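Print this page | E-mail this page

Ondberg Table Basket: Setting Up and Everyday Use

Section 3. Putting the basket on the table

Now for the fun part! Your basket is out of its wrapping, you've given it a quick brush, and it can go straight into daily use. It suits bread, fruit, napkins, rolled flannels, whatever you like to have within reach.

1. Clear a space a little wider than the basket and wipe the table down.

2. Lay a cloth. A plain white one is lovely with the warm tan-brown of the wicker, and it catches crumbs too. Smooth it from the middle outwards.

3. Lower the basket on to the cloth with both hands underneath. Don't drag it, as the weave can pull threads.

4. Turn it until it sits flat. New wicker sometimes rocks a touch; press gently on the high side and leave it overnight with a heavy book inside.

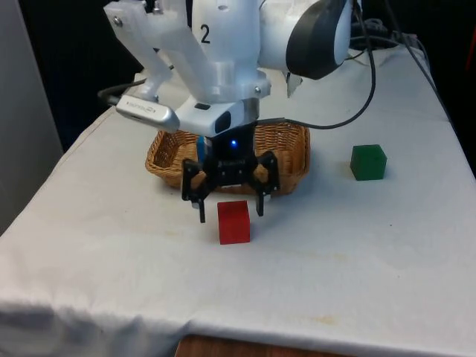 Fig. 4. Shallow woven basket on a white tablecloth.

5. Line the basket if you're serving food. A folded tea towel works beautifully, with the corners tucked in or left hanging over the rim (we like them hanging!).

6. Fill it from the centre. Big things go in first, then small ones in the gaps. Keep the pile low so that nothing rolls off when somebody reaches across.

Note: A shallow basket is happiest with a light load. Six bread rolls or a few pears are perfect, and about 300 g of walnuts looks splendid.

CAUTION: Keep the basket away from candles, hobs and toasters. Never put hot dishes straight on the wicker.

CAUTION: Do not soak. Wipe with a barely damp cloth and let it dry in the open air, out of strong sun.

Note: If a strand works loose, snip the end close with nail scissors and tuck it back under its neighbour. Margareta Furtună in our workshop has a bigger repair sheet, and she's delighted to send it out. Ask for sheet 20.

Section 4 covers storing and stacking.

Print this page | E-mail this page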